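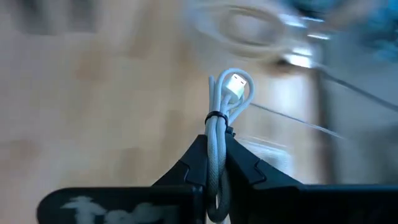 Braided USB cable, held. Wrist camera, mid-move.

I have spent most of July on a cable. To be fair to the cable, it has spent most of July on me.

The job is a sorting cell for Plendgate, who take in other people's returned electronics and want them put in bins by kind. Chargers were easy. Power bricks are a pleasure, being bricks. Then come the coiled cables, and a coiled cable is a thing that agrees to be one shape while the camera is looking and has second thoughts once you touch it.

Trinidad Olmedo wrote the first grasp planner, and it was a good one. It took a depth image, found the blob, fitted a box, and went for the short side of the box. On a bundle with a tie around it the short side is usually the waist, so the fingers would come down right on the tie. Fine if the tie is thick. If it's a thin one you get the black fingers pinching a ridge, and the whole bundle pivots round it like a weathervane. My contribution was to make the planner aim just below the tie, where the strands run side by side and there's some actual bulk to squeeze. I'd like to claim this was analysis. I picked one up with my own thumb and finger and noticed where they went.

Getting the software to notice the same thing took longer. The segmentation model, which I named Kinico in a weak moment and am now stuck with, had been trained with one label for the lot: "cable". I split that into bundle, tie, loop and connector and relabelled 3597 images, a job I can recommend to anyone who finds life is going by too quickly. By the end I was seeing USB-A plugs on the insides of my eyelids.

Connectors deserve their own paragraph. The shell is shiny, the cell lights are bright, and under the wrist camera the plug blows out to a white patch with a dark slot in it. Kinico's first opinion was that this was glare on the table and should be ignored. Its second opinion, after I turned up the augmentation, was that all glare on the table was a connector. We had an afternoon of the arm making very confident swoops at reflections. The compromise is a mask that only believes in a connector if there's cable next to it. It isn't elegant and I will defend it to the death.

Pale braid on a pale wood surface is the other treat. Depth is no help at the edges, colour is no help anywhere, and the one thing that does stand out is the texture of the weave. That's all very well at rest. Once the arm gets going, the background turns into streaks, and the only things that stay crisp are whatever the fingers have got hold of, since those are moving along with the camera.

I'd been treating this as a nuisance for weeks. My in-hand check, the bit of code that asks "do we still have it?", stopped the arm after every lift, waited for the picture to settle, took a frame and compared it with a stored one. It worked, at a cost of 477 milliseconds a pick, and it made the arm look as though it had forgotten why it came into the room.

Then it dawned on me, at 11 at night with a cup of tea going cold, that the blur was doing my segmentation for free. If the arm is moving and a patch between the fingers is sharp, that patch is travelling with the gripper. If it smears like the table, it's staying behind. So now the check runs mid-move. I take a crop around the fingertips, measure local sharpness, mask out the fingers themselves (they're always sharp, being bolted on, and for a day and a half the code was delighted to report that we had successfully grasped our own fingers), and compare what's left with the blur you'd predict from the wrist velocity. Sharp and braided means carry on. The printing on the gripper's own plate is too close to focus on and comes out as white mush whatever the arm is doing, so that's masked too.

It has its limits. It needs the arm moving at a decent clip, so the first part of the lift is taken on faith. It doesn't like loose ends, which wag, and a wagging end is neither sharp nor properly streaked – it sits in between and lowers the score. I've weighted the region below the tips more heavily than the loop above them, which mostly sorts it out. And rotating the wrist in place gives almost no blur in the middle of the crop, so for those moves the check shrugs and returns "unknown", as any sensible person would.

The planner also has a new rule about how tightly to squeeze. The old one used the same force for everything, as picked for the power bricks. On a bundle the strands shuffle past each other as you close, so the width you stop at isn't the width you saw. Now it closes in two stages, with a short wait in between for the strands to finish their argument. Trinidad calls the wait a hack. I have put it in the config as settle_time and given it a comment, so it's a parameter.

Still on the list: black cables with black ties, in black fingers. The tie label is basically a guess there, and I've been pretending that bin belongs to someone else. There's also a bug in the Jusley branch where 14 grasp candidates go into the ranking and 10 come out, and I haven't found where the other four get off. My money is on the collision filter, which has opinions about wires in the background.

If you've done sharpness-based hold checks on something floppier than this, I'd like to hear how you picked the threshold. Mine is currently the number that made the tests pass.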